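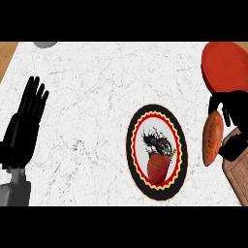 Afiq Tambunan asked last time whether a learner can be given too many examples of the same thing. It can, and most of these notes are about why.

Collecting demonstrations in simulation
Handout 8, revised 29/05/2022

We use the Veltham kitchen set for this part of the course. It is fully simulated, with two arms and a hand on each. An operator drives both arms and every attempt is stored with its joint positions, the rendered view and a line of text giving the task, such as "put the sweet potato on the plate".

The first set we gathered had 1,000 attempts at one task. The plate always started in the same place. The policy trained on it did well until the plate was moved by a hand's width, and then it reached for the old position. A second set had only 340 attempts, but the start positions were drawn at random for each one. It held up much better – though it was slower to train.

What to vary
Start position of the plate and the food. What is already on the plate. Which arm does the work. Leave the lighting alone until week 8.

What to keep
Keep an attempt if the task was completed, even if the path was clumsy. A regrasp is fine. Mark failed attempts as failed and do not delete them, as we need them for the Gurgate exercise. In the January set 122 attempts had no label at all and could not be used.

The idle arm
Record it too. If it is left out, the learner has no example of an arm staying still, and at test time it tends to drift. Park it clear of the plate before you start recording.

For next time: read the Soseck notes on action spacing, and bring your own attempts with the labels filled in.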